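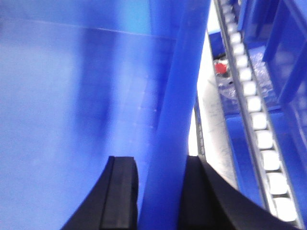

Tips for blue bins, rollers and a wrist camera

These notes come from our small workshop in Staltby, where Magdolna Pap and I compared two ways of teaching an arm to take hold of plastic bins. The method and the result are further down. The first part is for people who only want their own bench to work better.

Close to the bin

When the fingers are on both sides of a rib, the wrist camera sees almost only plastic. Blue fills the picture, the surface is a little blurred, and what remains useful is at one side: the roller track, a strip of the white surface, maybe a second bin. Leave something there for the camera to hold on to. A roller track is good, as the white rollers become bigger toward you and give the direction very clearly.

Put the light to the side. With a lamp directly overhead, our white surface became so bright that the gray marks on it were lost. I moved the lamp to the shelf by the door and put baking paper over it, held with two clothespins. Keep the paper well away from the bulb, and use an LED bulb that stays cool.

Wipe the bins with warm water and one drop of dish soap. Do not use furniture polish. We did it once and the walls had glare for a week.

Loose wrapping

Clear crinkled plastic is difficult for the camera and also for the rollers. Lay it flat on the bench under a heavy book overnight if you want to use it again as packing. If you want it in your tests, then want it on purpose: write in the notebook that it was there, and on which side of the track.

Keep one small thing of a strong color in the work area. A red cap does this job well. In a row of blue pictures you can find it immediately, and you know which way the bin is turned.

Black fingers

Black matte fingers are easy to separate from blue plastic, but they have few details of their own, so the camera can tell you where the edge is and not much about how far. We rub them with a dry cotton cloth in the morning. Alcohol made ours slippery, so test on the back side first.

How we compared

Method A: the person guides the arm by hand straight to the rib and closes the fingers. Method B: the person stops with one finger on each side of the rib, waits for a slow breath, corrects the angle, and only then closes. Abenezer Derese had noticed that the ribs on our bins are leaning a little in the camera view, and that people correct for this without thinking, but too late, when the fingers are already moving.

Each method was recorded the same number of times, together 1080 demonstrations, half and half. The same learning program was trained on each half. After this each trained version made 253 attempts on bins it had not met before, with the lamp in two positions.

Result

The version from Method B touched the rib with a fingertip before closing in 40 attempts. The version from Method A did it almost twice as often. The difference was bigger with the lamp overhead and quite small with the lamp on the shelf, so a part of it belongs to the light and we cannot say exactly which part. On the translucent walls both versions were poor. Mebrat Woldegiorgis thinks the dividers behind the wall are taken for ribs. I think she is right, but we did not test it.

If you want to repeat it

Make the waiting time the same for everyone. We let people choose it — this was a mistake — and the fast ones waited hardly at all.

Change the bin position between recordings, also the height. A folded towel under one end is enough.

Save the failed demonstrations in their own folder. We deleted the ones from May and I am still sorry for it.

Check the screws of the track before you start. One loose rail moves everything you measured.

Questions about the notebook pages can go to Zachary Paquette at the Griston desk, he keeps the copies.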